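Interior Surfaces and Finishes
Handout 7: Pattern, scale and hard surfaces

Read this before the March session. It follows on from the handout on paint and limewash and assumes you have done the sample board exercise.

1. Repeat and drop

A printed wallcovering is made from one design repeated up the length of the roll. The distance between a point in the design and the next identical point is the repeat. In a straight match, the design lines up across the join at the same height. In a half drop, each new length is shifted down by half the repeat.

Large repeats waste more paper. When you measure up, divide the wall height by the repeat, round up to the next whole number, and multiply back. That is your cut length before trimming. Students often add the trimming allowance first and then round, and their order comes out wrong.

2. Scale of motif

Small motifs read as texture from across a room. Large motifs stay legible as drawing, so the eye follows their lines. Leaves, reeds and grasses are common large motifs and carry a strong direction. Upright stems make a low wall seem taller. Curving or drooping leaves slow this down and suit a wall seen from close by.

Ground colour matters as much as the motif. A flat ground shows every dent in the plaster. A mottled or speckled ground hides small faults and softens the edge of the print.

3. Pattern beside stone

Marble has its own pattern, and it does not repeat. Two busy surfaces can sit together if they differ clearly in colour or depth of tone. Pale paper over a dark stone is the usual way of doing this. 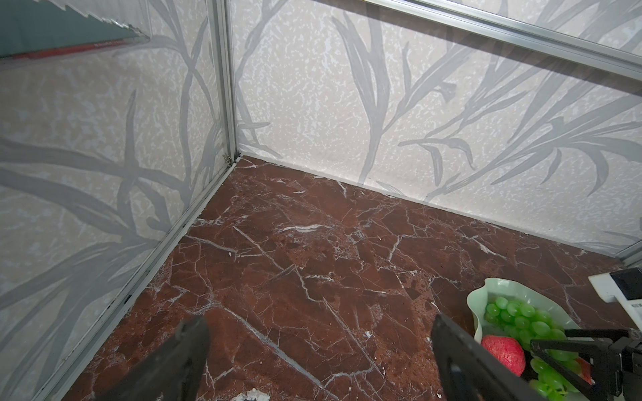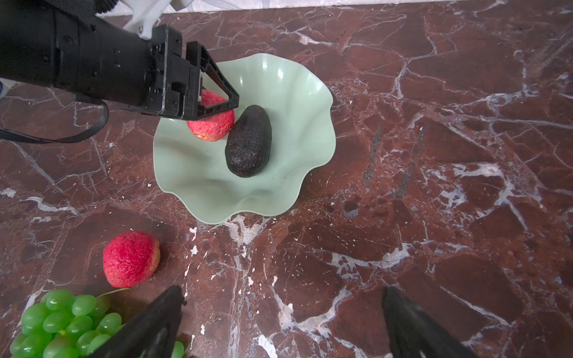 Fig. 2. Reddish-brown marble: with a grey leaf pattern on a pale ground (first), and under a pale green bowl with a wavy rim (second).

Check stone samples flat and at the height they will be used. A polished dark stone held upright in a showroom looks lighter than the same piece laid down. Glossy objects set on it will also pick up highlights, so look at the lighting plan before choosing a finish.

4. Corners

Never wrap a full width of paper around an internal corner. Cut it so that a narrow strip turns on to the second wall, then hang the next length over that strip to a plumb line. Where a metal trim or post covers the corner, each wall can be papered separately and the edges butted to the metal.

Exercise

Use the Henlow and Nasau sample books on the side bench. Choose one large motif and one stone. The wall is 402 cm wide and 143 cm high above the panelling. Work out the number of lengths, the cut length and the waste. Show your working and bring it to the session with both samples.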